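April, notebook 4, storage trial

Picked up again at 7:40 this morning. The Irnham cold room held overnight, so the logger swap did what we wanted. Old logger is in the drawer with a strip of tape on it. Do not reuse it until somebody has checked the probe against ice water.

Weighed the cabbages first, before the door had been opened too many times. Napa from the Bosthorpe lot, outer leaves left on. Head C started at 866 g and is now down to 811. That is more than I expected for the time it has been in there. The other heads in the same bin lost less, and C was nearest the fan, so I have moved it to the back and turned the bin end for end. If it keeps dropping at the same rate the fan is not the reason.

Potatoes are dull to report on. No sprouting, no green. Kept them under the burlap. I still think we should stop storing them next to anything we care about the smell of.

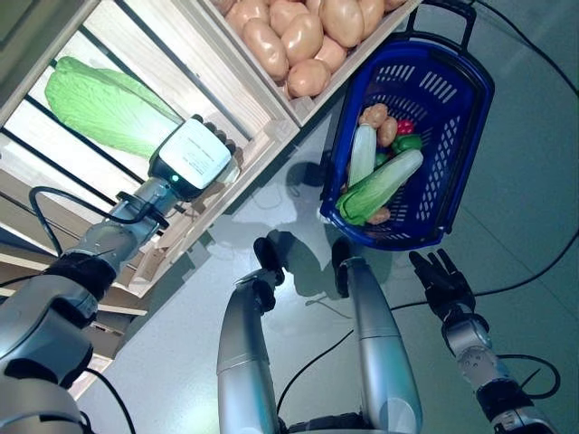 Napa cabbage on the lower level, potatoes above.

Squash is the part that needs thought. The Hutsuliak sheet says to cure warm for ten days before moving to the cool shelf, and we did six because the heater was wanted elsewhere. Stem ends on the short-cure group are still soft to a thumbnail. I pressed each one in the same spot, a finger's width from the stem, and wrote S or H on the card. Mostly S. The full-cure group is mostly H.

Humidity in the squash bay was too high again. I put 200 g of dry salt in an open tray to see what it picks up by tomorrow. Crude, but the tray costs nothing and the Ernitz meter drifts when it gets above eighty percent. Calibration for the meter is overdue. I have the form, I have not sent it. 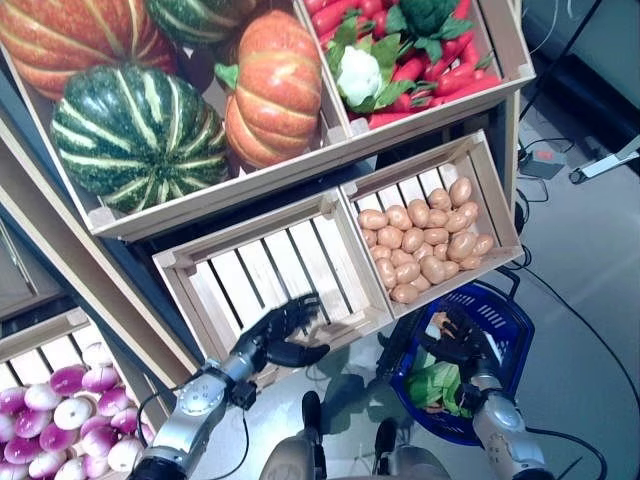 *Vsevolod Kushnir*

Afternoon. Salt tray at 216 g already, so it is taking up water faster than I guessed. Crust on top, loose underneath. I stirred it and put it back. Will weigh it again first thing and then swap in a fresh tray.

Went through the cards a second time with the light on. Changed two from S to H and initialed both.

To do:

- send the meter form
- second thermometer for the squash bay, low down near the floor
- new burlap, the old piece is going at one corner
- reweigh head C at the same hour as today
- ask for the heater back for a full ten days

Door gasket on the cold room is stiff along the bottom. Wiped it down and left it. Closed up at 5:15, cold room reading 3.5 on the new logger.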